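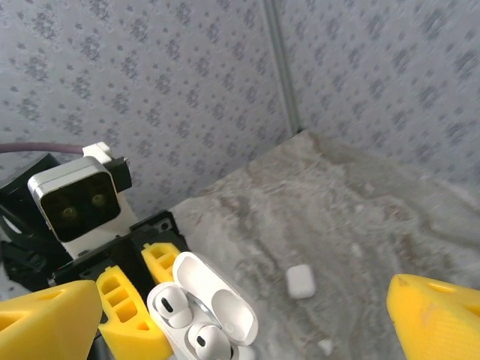 5.2 What the home build does and does not show

Most claims made for low-cost two-arm rigs rest on short clips, and we began this work doubting them. Our own build, which we call Walholm, did little to change that view. Both arms were put together in a spare room by one of us (Arriaga), with yellow fingers printed in the same room. The fingers went through 8 versions before we stopped changing them. None of the earlier versions is reported on, though builders who copy only our last files should know how many we threw away.

The task set uses small white household items, among them an earbud case with its lid open. We chose white on purpose. The wrist cameras lose detail on pale, glossy surfaces under even light, and we suspect that many published grasp rates would drop if the test items were less colorful. The marbled tabletop makes matters worse, as its pale streaks are easy to mistake for the edge of a part. 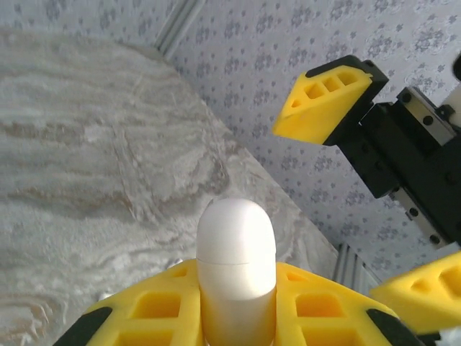
We logged 3,964 grasp attempts between the two arms. That number sounds large and should not impress anyone. The items came from four groups, the room never changed, and the same person reset the table each time. Antal scored a share of the attempts without seeing the controller's own labels, and in up to 4 percent of them she marked a failure where the software had marked a success. Nearly all of these were grips that held but left the item turned too far for the second arm to use.

Figure 4. Views from the wrist cameras during two-arm work on the Walholm build.

We also tried the Skulumard finger shape, with solid faces in place of pockets. It gripped no better in our hands, but we printed only one pair, and we would not lean on that result. Whether pockets help at all remains open. The case for them in the Feltmont build notes is a single sentence with no data behind it.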